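2019-06-04

Third pass through the Sepp wage tables, and I still don't buy the headline. Keyvan wants to write that the gap between the top and bottom tenths has been closing since April of last year. The line on his plot does slope down. What I want to know is who is in the line.

Sepp is a panel, so people drop out. At the start we have 182 households with full earnings records. Of the ones who stopped answering, 20 were in the bottom tenth when last seen. Take out that many low earners and the bottom tenth is no longer the same group. The cutoff moves up by itself and the ratio shrinks with no raise for anybody.

Reran the ratio on only the households present in every wave, 120 of them. Flat. Maybe a hair upward at the end, but I wouldn't hang anything on that with a sample this size. Keyvan says the stayers are a selected group too, and he's right, they are older and more of them own their homes. So now we have two biased lines that disagree. Neither goes in the draft yet. 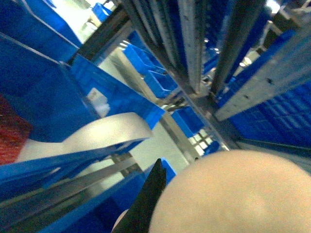

Weights. Antonina sent the Ilness weights over and says they correct for the dropouts. I read the note that came with them twice. They adjust for age, region and household size. Nothing about earnings. If low earners leave more often than other people of the same age in the same region, these weights won't see it. Asked her if there is a version that uses earnings from the previous wave. She thinks Forough built one and then shelved it, doesn't remember why. I'd like to know why before I use it.

Also the deflator. Peter used one price index for everybody. Fine for a first look, but rent is a bigger share of spending at the bottom and it has been climbing faster than the rest of the basket. Tried it with rent split out, using the shares in Drusus. The gap gets wider. But the Drusus shares are old and I don't trust the top group, where somebody seems to have filled blanks with the average. Not quoting that result to anyone.

Gholamreza asked for one chart for the talk. I told him two or none: the full sample and the stayers, side by side, same axis, starting at zero. He thinks that will confuse people. Let it.

To do:

- get Forough's weights and whatever notes exist
- bounds: put all the leavers at the bottom, then all at the median, see how far the line moves
- check whether Keyvan's top tenth includes bonus pay in every wave (column name changes partway through)
- ask Peter where the Drusus blanks came from

Bounds first. If they cover zero change, the rest can wait.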